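Live records: do they belong in a top ten?
Forum > Listening Room > General

tapehiss_ron
Putting together my list for the annual poll and I've hit the usual snag. The Cunow live set is the thing I've played most this year and I have no idea if it counts. Half of it is songs from the first two albums, slightly faster, with a man near the microphone who coughs. I love it. Does it go on the list or not?

A table with fruit and an orange-rimmed box on it:
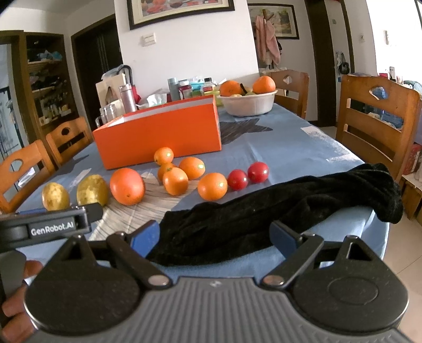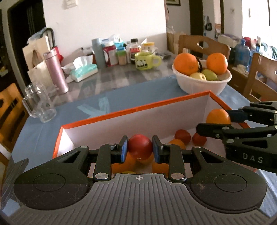
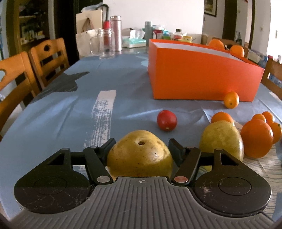
So far I have 17 albums down for ten places, and four of them I only put there to look well-rounded. If live sets are out, my life gets easier. If they're in, Cunow goes straight to number 2 and something respectable gets bumped.

velvetmono
Out. A live record is a souvenir. You wouldn't vote for the T-shirt.

Bsidebetty
I would absolutely vote for the T-shirt. The Cunow T-shirt is better than their second album.

tapehiss_ron
The second album is fine until the flute.

longplayer50
Disagree with velvetmono. Abou Jaoude's theater recording has a completely different arrangement of every song on it, strings and all, and the studio versions sound like demos now. How is that a souvenir? My rule is that if the arrangements changed, it counts. If they just played it faster because they wanted dinner, it doesn't.

velvetmono
Then you need somebody to judge how changed is changed. We tried that with remixes and the thread ran to 50 pages and two people left to start their own forum.

longplayer50
I was one of those people. We had a nice time.

Bsidebetty
How was it mixed, Ron? I heard the crowd is very loud on the Zinel pressing.

tapehiss_ron
Loud enough that I've started to recognize individuals. The room holds up to 3000 and I'd say the mics were all pointed at the bar. Side two settles down. The slow one that closes it is worth the price on its own – no clapping until the last note is properly gone, even the cougher behaves.

domix_defector
Can we talk about the Domix reissue instead? They took the between-song talking off and now it's a bunch of songs that stop abruptly. The talking was the best part. He spends a whole verse's worth of time tuning and complaining about the parking.

velvetmono
That edit was a mercy.

domix_defector
You have no heart. I still have the old copy if anyone wants the parking speech, message me.

Bsidebetty
Messaging you.

longplayer50
Same.

tapehiss_ron
OK, putting Cunow in at number 2. If the poll people throw it out, they throw it out. Velvetmono, what's your number one, so I can be rude about it?

velvetmono
A greatest hits.

longplayer50
Unbelievable.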